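Prevholm textile sorting hall: notes from the open day

The hall at Prevholm stands behind the old dairy, with the visitor entrance on the north side. Parking was signed from the main road. Groups of 18 were taken through at fixed times, and each tour ran a little over an hour. Ear protection was handed out at the door and was needed only in the baling area.

Incoming clothing arrives in bags from collection points operated by Onell. Bags are weighed unopened, tagged, and moved to a roller conveyor. The board by the scale gave 2,859 kg for the previous day's intake and 1,259 kg for the part of it graded as wearable. The remainder goes to fiber recovery or wiping cloth. A small share is refused at the start on account of damp or oil, and those bags are held in a separate cage with its own drain.

First sort is by garment type and takes place standing, at waist height. Second sort is by condition. The graders check collars, cuffs, underarms, and seams in that order, then turn the piece over once. Zippers are run up and down a single time. Buttons are not replaced on site. A piece with one missing button is still graded wearable if the button is below the chest, a rule that several visitors questioned and that the guide said had come over from the previous operator.

After grading comes folding, which I had mainly come to see. The house method is a lengthwise fold first, then crosswise folds to the width of the carton. Long items are brought into a narrow band before anything else is done to them. The reason given was stacking: a band with its creases running lengthwise can be pressed flat by hand, while creases running across it build up thickness at one point and the stack leans.
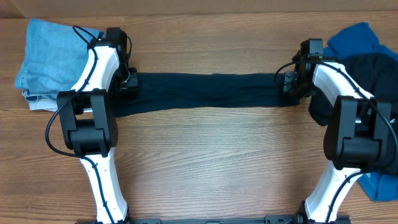 Page last changed: 17th October

The dark navy garment on the brown wooden tabletop is at the band stage. The upper edge is close to straight. The lower edge slopes toward the left, so the left end is broader than the middle, and shallow creases and soft ridges run lengthwise. By the house method the next step would be to even up the broad end before the first crosswise fold. A taper of this kind carries through every later fold and shows in the finished stack as a corner that sticks out.

Dark fabric was said to be harder to judge under the hall lamps than light fabric. Low ridges in navy or black are easily missed from directly overhead. The folding stations were refitted in March with Plikar lamps on side brackets, set low so that the light crosses the cloth at an angle. I tried a sleeve under both types and found the difference plain on knits, less so on smooth weaves.

Cartons are double wall, made by Kovács, and come in 2 sizes. The larger one takes coats and is packed flat. The smaller one takes everything else and is packed on edge, so that a buyer can look through the contents without unstacking them. Labels go on the short side only. Full cartons are strapped once and moved to racks by hand truck.

The baling area was shown from behind a rail. The press was idle for the visit — a strap feed was being changed — and the guide explained the cycle from a wall chart. Finished bales stood along the far wall, tagged by grade.

Practical points for anyone going next time: wear closed shoes, bring a layer for the intake end, where the doors stay open, and ask for the late tour if folding is of interest. The early one spends most of its time at the scale. Coffee was available in the front office, and the restroom is up one flight of stairs.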